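Rumgate Home & Household Forum
Laundry, Linen and Fabric Care
Thread: Towels stiff after moving to hard water area, is softener really so bad?

galodetti_mum
Joined in October, 22 posts
May 15, 2022

Hello all. We moved to Rorkmont in the winter and since then my bath towels became stiff like cardboard. In our old flat the water was soft and I never had to think about this. The water company page gives our hardness as 305, in mg per liter, so I understand this is very hard.

I used fabric softener for three months. The towels felt better in the hand but they stopped drying the skin, the water just sat on top. My neighbor says to stop the softener completely and use white vinegar. My mother-in-law says vinegar will destroy the machine. Who is right? The towels are 100 percent cotton, not expensive, but I have many of them and I don't want to buy new.

pegline
Moderator

Your neighbor. Softener leaves a layer on the loops and this layer stops the water going in. Wash them twice at 60 with no softener and half the powder you use now.

bluebucket77

I disagree about half the powder. In hard water you need MORE detergent, it says so on every box. With too little, the minerals stay in the cloth together with the dirt and you get gray towels.

pegline
Moderator

It depends how much she is using now. Most people I talk to on here already put too much. But ok, I should have asked first. galodetti_mum, how much do you put, and is it powder or liquid?

galodetti_mum

Liquid, one full cap. I don't know how many ml is a cap, the marks are not easy to read. The machine is 8 kg and I fill it quite full, I must admit.

bluebucket77

Then I would change to powder before anything else. Many powders have a water softening part inside and the liquids often have less of it. And do not fill the drum more than two thirds with towels. They drink a lot of water and then there is not enough left for the rinse.

old_mangle

About the vinegar. I repaired washing machines for many years, and I would not put it in every wash. The rubber seal of the door does not like acid. Once in a while, half a cup in the rinse, I never saw a problem from this. Citric acid is the same story. And please never vinegar together with bleach, this makes a dangerous gas.

saltandlime

Sorry but I have put vinegar in every wash for six years and my seal is perfect. I think repair people see only the broken machines, so they get a wrong idea.

old_mangle

It is possible. I also saw the hoses of customers who told me the same sentence as you. We can leave it there.

linen_olivares

I wrote about towels in my thread "The Olivares wash test" but I will repeat the short version. I have water almost as hard as yours. My steps were:

First wash at 60, powder, no softener, drum half full.
Second wash at 60, no powder at all, one extra rinse.
Shake every towel hard before hanging, ten times or so, and once more when it is nearly dry.
If you have a dryer, ten minutes at the end on low heat.

The shaking is the part people skip. When the towel dries without moving, the loops stick to each other flat. With the shaking they stand up. My arms were tired but the difference I could feel already after the first time.

Here is a white cloth with this kind of softness.
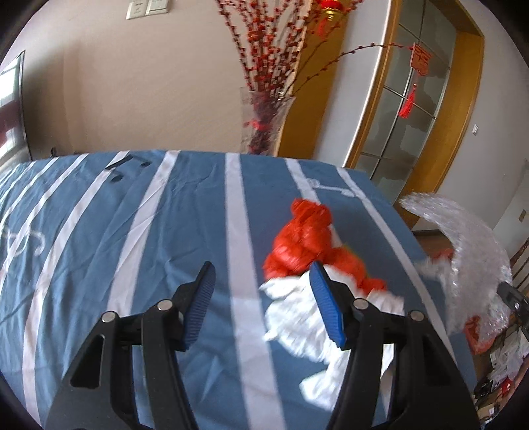
White cloth, crumpled, with the soft fluffy side I am talking about.

galodetti_mum

Thank you, this is the softness I remember from the old flat! I have no dryer, only a rack in the bathroom. Is it enough?

linen_olivares

It is enough but choose a place where the air is moving. In a closed bathroom it takes too long and then you get also the smell. I put my rack by the open window, in the cold months too.

bluebucket77

For the record I line dry everything and never shake, and mine are fine. A little rough is good for the skin.

saltandlime

Rough is good for you maybe. My children refuse such a towel.

pegline
Moderator

Let's stay with the question please. galodetti_mum, try the two washes with powder and tell us how it went. Do only two or three towels first, so you can compare them with the old ones.

galodetti_mum

I will do it. I bought the powder today and I have already hidden the softener from my husband. One more question, can I wash the kitchen cloths together with the towels or is it better separate?

old_mangle

Separate. The grease from the kitchen goes into the towels.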